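How I Label Hand Contact in Head-Camera Clips (and Get Usable Grasp Data Out of It)

Posted 2018-11-22

A few people have asked how I got from a pile of head-camera footage to the grasp labels I used for the soft object runs, so I'm finally writing the whole thing up. It's a pretty low-tech method. You need clips, a labeling tool that lets you step one frame at a time, a spreadsheet, and more patience than I had when I started.

My set was 124 clips, all tabletop, all shot from head height looking down at the hands. After cutting them up and throwing out the junk I ended up with 3,553 frames, and 2,555 of those got a contact label. If you have a lot more than that you'll want help!

What you're labeling

I only label three things per frame: which hands are touching the object, where on the object each hand is, and whether the object is resting on something. I tried adding finger-by-finger labels at first and gave up inside a week. On soft stuff the fingers sink in and wrap around and you end up guessing, and two people guessing don't guess the same way.

Step 1. Cut the clips down

Go through each clip and keep the stretch from just before first touch to just after release. I do this in Vato because the keyboard shortcuts are good, but any trimmer will work. Leave a little padding on both ends (I use 27 frames) so your model sees some plain reaching too. If you trim right to the touch, it learns that a hand near an object always means contact, and then you get to spend a weekend wondering why it thinks everything is being grabbed. Ask me how I know.

Step 2. Name the object's ends before you name the hands

This was my biggest mistake the first time through. I wrote "left hand, left side" and "right hand, right side" for everything, which is useless the second the object gets turned around. Pick a front and a top for each object and write them down in the spreadsheet. For plush toys the face is the front. For a ball, don't bother, just use "ball" and move on.

Step 3. Label the hands one at a time

Do all the left hands in a clip first, then go back and do all the right hands. It feels slower but your eye settles in and you make fewer mix-ups. A two-handed hold on the white plush is a good one to practice with. The left hand has the head end, with the fingers curled around it. The right hand comes over the top and rear with the thumb tucked under. So my row says left = front, right = top + rear, and support = none, seeing as the toy is held just above the tablecloth. The orange patch by the front end is a nice landmark when a hand is covering most of the head.

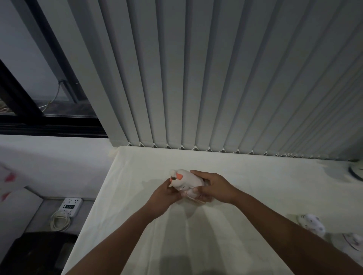
Step 4. Decide on "resting" or "held"

You'd think this one would be easy. It isn't, especially with a pale object over a pale cloth, where the gap is hard to see from above. I go by the shadow first. If there's still a question, I step a few frames each way and watch whether the shadow and the object move apart. And if I can't decide in ten seconds or so, the frame gets "unsure" and I leave it out of training. Please have an "unsure" option. Forcing a pick gave me worse labels every time I tried it.

Step 5. Check yourself a day later

Pull a random handful of clips, hide your old labels, and do them again cold. I compare the two in Sosteo, which spits out a little agreement table, but a column of IF formulas does the same thing. Mostly I disagreed with myself at the moment of release. I fixed that with a rule: if any fingertip still looks like it's touching, it counts as contact.

Step 6. Train something small first

Before you hand the labels to your real model, run a tiny one overnight. I used the stock Nillent baseline with the default settings. You aren't after a good score here, you just want to look at the frames it gets most wrong. A bunch of mine turned out to be my own typos (left and right swapped, ugh), and fixing those helped more than any setting I changed afterward.

Exporting

I save one row per frame: clip, frame, left, right, support. The Pichler loader wants lowercase column names and no spaces, and it fails without any message if you forget.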